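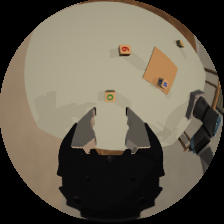
Simulated table task, gripper open in front of the block with the green 0.

Notes from the Grellside visit, 10 November 2022

These are for anyone who missed the bus, and for me when I sit down to write the April quiz. Imelda Tagle showed us around the lab for most of the afternoon and let us ask pretty much anything (thank you for not being shy!).

We started at the simulation desk. Everything there is rendered – the table, the numbered blocks, the thin square mat, even the chair next to the table. The view comes from behind the gripper, so you look out between the two fingers at whatever is ahead. I know a few of you found that odd. Try holding your own hand up with thumb and finger apart and looking past it at a coffee cup, and it starts to feel normal.

Things I want you to remember from the talk:

Lining up comes first. Before the fingers close, the block should sit in the space between them. If the hand is turned a little, one finger touches early and pushes the block away. Imelda ran this wrong on purpose and the block slid off across the table, which got the biggest laugh of the day.

Look at the red number again. Is it a 6 or a 9? It depends which way up you read it, and the program has the same trouble you do. Somebody asked why they don't just underline it, and Imelda said they've talked about it and they like the problem too much.

Blocks that touch are harder. Two of them sit side by side on the mat, and there's no room to get a finger down between them. One way out is to grab from the other direction. Another is to nudge one first, and that costs time.

Shadows matter. The arm throws soft dark patches on the table, and a vision program can take a patch like that for a thing. Oyewole's handout has a good page on this, so please read it before we meet again.

Their planner is called Jelonell. It had done 2,000 practice runs by the time we got there, and Imelda played us run 214 at slow speed – worth it just to watch the wrist turn.

For next class: write half a page on which block you'd pick up last and why. Lab groups stay the same, except group 7, who should come see me first.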